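Lining up your camera and gripper logs (without losing a weekend to it)

Posted Wed 14 July

So you've got a pair of hand-held grippers, a head camera and a folder full of recordings, and when you play them back together the jaws close a moment after the object has already moved. Annoying, isn't it? I had this for ages with Vundar, the little tool I use for trimming and labelling episodes, and I kept blaming the policy when it was the timestamps all along.

First thing, stop trusting the time the file was saved. You want the time each sample was taken, and you want every device to take it from the same clock. In Vundar that's a line in the session settings:

clock_source = host

Do that before you record anything else. Old sessions can be rescued (more on that in a bit) but it's much nicer if you don't have to.

Next, put a marker in each episode that both streams can see. I open and close both grippers fully, twice, before touching anything. It gives you a lovely square bump in the jaw-width log and it's dead easy to find in the video too. Then get on with the task as normal. 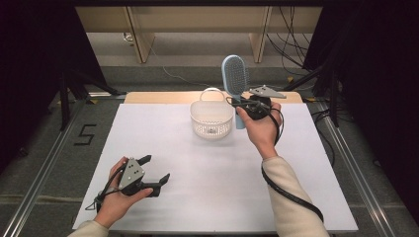
Now load the episode and plot jaw width against time, left and right on separate lines. If you plot them together you'll mix them up, I promise! Find the first full close in the log, step through the video until you reach the same moment, and write down the difference. Mine came out at 44 milliseconds on the left and 17 on the right, so yes, each hand needs its own offset. Pop them in:

offset_left_ms = 44
offset_right_ms = 17

Watch the sign. Positive means the log is running late and gets pulled earlier. I got this backwards the first time and made everything twice as bad.

Then run the check command:

vundar check --window 1000

The window is in milliseconds, and a full second is plenty for finding the bump. If it says "no match", your marker was probably too gentle or too quick, so try a slower close.

For older sessions with no marker, use the first firm grasp of something that doesn't squash. Jaw width goes flat the moment the fingers meet it, and you can line that up by eye to within about 10 milliseconds. It's fiddly, but good enough for training in my experience. Soft things are hopeless for this – the curve just sags and you end up guessing.

One last thing. Redo the offsets whenever you swap a cable or update the firmware. I last did mine in December and the left one had drifted quite a bit by the time I looked again.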